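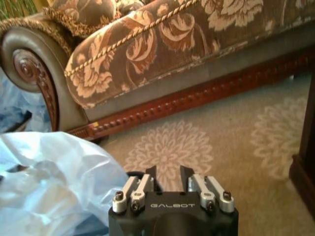
Last updated: 5 May 2024

The council at Hakholm has fallen again. I was in the bath when the news came through, and by the time I'd dried off there were already two competing accounts of who had walked out on whom.

What went with it, among other things, was the partnership registration bylaw. Sofia Magalhães and her group have been pushing that bylaw through one reading after another, and it was down for its final vote in May. Now it goes back to the start with whoever gets elected next. They had 2,756 signatures on the petition. The rules ask for 2,000, so you'd think that would count for something, but petitions lapse with the council they were handed to. I had to read that clause twice.

The Wikby march is still on, or so Iona Dunbar tells me. Last year 400 people came and it rained sideways. The permit has to be signed by a deputy mayor, and at present there isn't one – Magnus Imrie resigned in the morning and has been giving interviews about stability ever since.

I rang his office to ask who signs things now. I was told to try Arnus. Arnus told me to try Hakholm. I've written a letter, which will be answered by the next lot, I suppose, if they last long enough to find the stamps.

More when I hear from Iona.

5 comments | 0 shares
© Struan Pringle | Contact | Back to top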